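なつやすみの聖書おはなし教室 プリント
ひとつぶの小麦粉と、なくならないつぼのお話

みんな、こんにちは! 今日は、旧約聖書の「列王記 上」の17章に出てくる、とってもふしぎなお話をいっしょに見ていくよ。出てくるのは、預言者(よげんしゃ)のエリヤと、ひとりのお母さん、そしてその息子。台所が大事なぶたいになるお話なんだ。
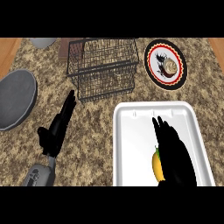
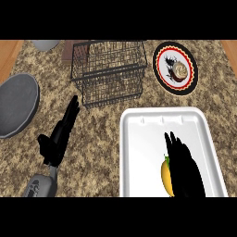

預言者ってなんだろう? 「未来をあてる人」だと思っている子が多いけれど、いちばんの仕事は、神さまのことばをあずかって、みんなに伝えること。だから「言」を「預かる」と書くんだよ。漢字を見るとちゃんと意味が入っていて、おもしろいよね!

さて、エリヤがいたころのイスラエルの王さまは、アハブという人だった。アハブは、バアルという別の神さまをおがんでいたんだ。バアルは、雨をふらせて畑をゆたかにする神さまだと信じられていた。そこへエリヤがやってきて、こう言った。「わたしが言うまで、雨もつゆもおりません」。さあ、たいへん! 雨の神さまをおがんでいる国で、雨がとまってしまったんだ。

エリヤはまず、ケリテ川という小さな川のそばにかくれた。すると、カラスが朝も夕方も、パンと肉をはこんできてくれた。カラスの出前だよ! でも、雨がふらないので、やがてその川もかれてしまった。

そこで神さまは、エリヤに「ツァレファテへ行きなさい」と言った。ツァレファテは、イスラエルの外、シドンという地方にある町。じつは、シドンはバアルをおがむ人がたくさんいた土地なんだ。そんなところへ行くなんて、びっくりだよね。

町の門につくと、ひとりの女の人がたきぎをひろっていた。夫をなくして、息子とくらしている人だった。エリヤが「水を少しください」とたのむと、女の人は取りに行こうとした。そこへエリヤがもうひとこと。「パンもひと口、持ってきてください」。

女の人はこまってしまった。家にあるのは、つぼの中のひとにぎりの粉と、びんの中のほんの少しの油だけ。それで息子と最後のごはんを食べたら、もう何もなかったんだ。

エリヤは言った。「こわがらないで。まず、わたしに小さなパンをやいてください。雨がふる日まで、つぼの粉はなくならず、びんの油もなくなりません」。

きみだったら、どうする? はじめて会った人に、最後の粉でパンをやいてあげられるかな。とてもゆう気がいるよね。女の人は、エリヤのことばのとおりにした。すると、ほんとうに粉も油もなくならず、みんなで何日も食べることができたんだ!

わたしがこのお話で大好きなのは、倉いっぱいの粉がドーンと出てくるわけではないところ。聖書には、つぼの粉はつきなかった、と書いてある。毎朝ふたをあけるたびに、今日のぶんがちゃんとある。どんな気もちでのぞきこんだのかなあ、と想像すると、わくわくしてくるよ。

■ことばのメモ
つぼ:粉や穀物をしまっておく入れもの。土をやいて作ったものが多かったよ。
油:オリーブの実からしぼった油。料理にも、明かりにも使ったんだ。
ききん:雨がふらないなどの理由で、食べものがとても足りなくなること。

■クラスのみんなの声
ウォルト……ではなくてワルド・カイペルスさん(Ward Cuypers)のクラスでは、「カラスは自分で肉を食べたくならなかったの?」という質問が出たよ。いい質問! 聖書には書いていないので、みんなで考えて絵にかいてみよう。

■おうちでやってみよう
列王記 上17章の8節から16節を、おうちの人とかわりばんこに声に出して読んでみよう。つづきの17節からは、息子が病気になってしまうお話。ドキドキするけれど、最後の24節まで読んでみてね。お母さんがエリヤに言ったことばを、ノートに書いてこよう。

つぎのプリントは、カルメル山でのお話。8月にくばるよ!

文:ヘイス・アールツ(Gijs Aerts)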